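Support > Tabletops > Musa Slab Top > Set-Up Guide > Section 7

7. Settling In and Caring for Your Glossy Top

By now the slab is on its base and the bolts are snug, so here comes the fun part! The Musa top (part 3179) is thick, knotty wood under a deep clear coat, and it rewards a little patience in its first days. Read this section through once before you put anything on it.

Before you start, have these ready:
- two soft cotton cloths, washed without fabric softener
- a bowl of lukewarm water and plain dish soap
- the felt dots from the hardware bag
- a flashlight

7.1 First cleaning

1. Peel off any protective film slowly, pulling it back low and flat.
2. Wipe the whole top with a barely damp cloth, working along the grain.
3. Dry it right away with the second cloth.
4. Turn off the overhead light and hold the flashlight low at one end. Smears jump right out. Go over them again with the dry cloth.

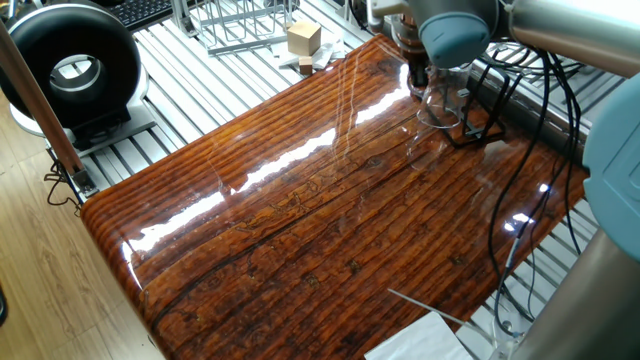 Knots and fine cracks in the wood are part of the slab, and we love them (the pieces with the wildest knots go first at our Murnham shop). What matters is the coating over them. Run a clean fingertip across a crack. If the surface feels smooth, you're all set. If you can feel an edge, stop there and write to us before you use the top.

NOTE: Bright glare bands come with a high-gloss finish. They move as you move, so try the table at a couple of angles to the window before you decide where it lives. A quarter turn can make a wonderful difference, and you'll see far more of the red and amber in the grain.

7.2 Letting the finish rest

1. Leave the top bare for 7 days. Light dusting is fine.
2. Keep the room at a steady, comfortable temperature.
3. Don't cover it with a cloth or plastic sheet during this time, tempting as that is when guests are coming.

CAUTION: Never use scouring powder, window cleaner with ammonia, or nail polish remover. Any of these can cloud the coating for good.

7.3 Glass, cups and wire racks

Glass looks terrific on this surface. It also shows you quickly how clean the surface is, because a single grain of grit under a heavy base will leave a scratch.

1. Wipe the spot first.
2. Check the bottom of the piece for grit or rough spots.
3. Set it straight down. To move it, lift it clear, then set it down again.
4. Put felt dots under anything made of bare metal, wire frames included. 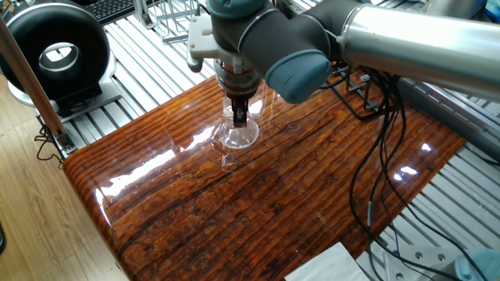

Fig. 7-2. Clear glass held just above the tabletop, with its reflection below.

Round-bottomed or narrow-necked pieces may need a stand or a ring of cork. Test them on a folded towel before you trust them on the gloss.

CAUTION: Hot pans go on a trivet, always. The coating can soften under a pan straight from the stove, and the mark will stay.

7.4 The rounded edges

The edges are eased by hand and feel lovely under your forearms. They also take the most knocks. Don't clamp anything to them, and don't rest a ladder or a pole against them. For everyday care, one pass with a damp cloth and one with a dry cloth is plenty.

If you want to bring up the shine, use a pea-sized dab of Beddoe clear polish on a soft cloth, in small circles, then buff until the cloth glides. Twice a year is enough. We like to do ours in November, before the holiday dishes come out.

Continue to Section 8, Moving the Table.

Contact Plulletska Support | © Plulletska | Back to top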